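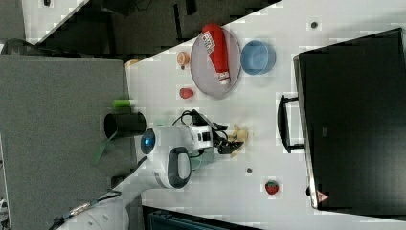 A plate and food items on a white tabletop.

Changes to Meal Service at Harkley House Beginning in April

The Office of Residential Dining has completed its review of meal service at Harkley House and will introduce a revised schedule and menu cycle at the start of April. The changes apply to all residents on the full and partial meal plans. Residents of the Brinville Annex, who take their evening meals at Harkley House, are also affected and should read the section on evening service with particular care.

The review was requested last fall by the Residents' Council, which had received a steady number of comments on the length of the evening line, the limited choice available to late arrivals, and the labeling of dishes containing nuts and dairy. The Office distributed 1000 questionnaires across the two buildings and received 434 completed forms. Merike Mets, Director of Residential Dining, wishes to thank every resident who returned one. Many forms included written remarks well beyond the space provided, and all of these were read.

Hours of service

Breakfast will be served from 6:45 a.m. to 9:30 a.m. The previous closing time was 9:00 a.m. Hot items will be removed at 9:15 a.m., after which cereal, fruit, bread and yogurt will remain available until closing.

Lunch hours are unchanged.

Evening service will be divided into two seatings. The first will run from 5:00 p.m. to 6:15 p.m. and the second from 6:30 p.m. to 8:00 p.m. The dining hall seats 200 people, and under the present arrangement the greatest demand falls in a single half hour shortly after 5:30 p.m. Residents of Harkley House may attend either seating. Residents of the Brinville Annex are asked to attend the second seating where their schedules allow, as the shuttle from the Annex has been retimed to arrive at 6:25 p.m. The return shuttle will leave from the east door at 7:20 p.m. and again at 8:10 p.m.

The fifteen minutes between seatings will be used to clear tables and refill the serving counters. The hall will be closed during this time. Residents who wish to remain in the building may use the reading room on the ground floor, but trays and dishes may not be taken there.

Menu cycle

The present three-week menu will be replaced by a five-week menu prepared by the head cook, Žydrūnas Ķēniņš, and his staff. A longer cycle was the most frequent request in the written remarks. Several dishes that residents asked the kitchen to keep have been kept, among them the barley soup, the baked fish with dill and the ginger carrots. The vegetable lasagna will return in a revised form with a lighter sauce. The creamed turkey has been withdrawn.

At least one hot main dish without meat will be offered at every lunch and evening meal. At present this is the case at evening meals only. The second seating will be offered the same dishes as the first, and the kitchen will hold back a portion of each main dish for this purpose. Should a dish run out, a substitute will be posted at the entrance to the hall before residents join the line.

Bread will continue to be supplied by the Lapiņa bakery, whose contract has been renewed for a further year. Rye bread, formerly offered at breakfast alone, will be placed at the bread table throughout the day.

Allergies and special diets

Every dish at the serving counters will carry a printed card listing its main ingredients, with nuts, dairy, eggs, wheat, soy, sesame, fish and shellfish shown in bold type. Cards will be checked against the kitchen's preparation sheets before each meal. Residents who find a card missing or difficult to read should speak to a member of the serving staff before taking the dish.

Residents with a severe allergy, or who follow a diet prescribed by a physician, should register with the dietitian, Dalia Avotiņš, even if they have done so in a previous year. The earlier records were kept on paper and some are out of date. Registration takes a few minutes and may be done in person at the dining office between 2:00 p.m. and 4:00 p.m. A physician's note is required only where a separate meal must be prepared. Such meals will be kept at the service window at the far end of the counter and released on request.

The Office recognizes that some residents prefer not to discuss their diet in a shared space. A private appointment may be arranged by leaving a note in the dining office mailbox.

Guest meals

Residents may continue to bring guests to any meal. Guest tickets will be sold at the front desk and will no longer be sold at the door of the dining hall, where the handling of payments has added to the length of the line. Tickets already purchased remain valid. Groups of more than six guests should be arranged in advance with Zane Bite at the front desk, so that tables may be set aside — this applies equally to family visits and to club dinners.

The Collolus Room, adjoining the main hall, may be reserved for small gatherings at either evening seating. Food is collected from the main counters in the usual way. The room must be vacated by the close of the seating for which it was reserved.

Dishes and containers

The kitchen is short of bowls and mugs. Residents who have dining hall dishes in their rooms are asked to return them to the carts on each landing by the end of the month. No charge will be made and no names will be taken. The Office has ordered 200 new bowls, but these are intended to replace chipped pieces already withdrawn from use.

Meals may be taken out of the hall in the lidded containers available at the counter. Each resident may have one container out at a time and should bring it back rinsed in order to receive another.

Comments and questions

An open meeting on the new arrangements will be held in the dining hall at 8:15 p.m. during the second week of the new schedule. Senad Petek, Chair of the Residents' Council, will preside, and the head cook and dietitian will attend. Residents who cannot be present may submit written questions at the front desk beforehand. Replies will be posted on the notice board outside the hall — and will also be printed in the next issue of this newsletter.

The five-week menu is available at the dining office and at the Annex reception desk. Large-print copies may be had on request.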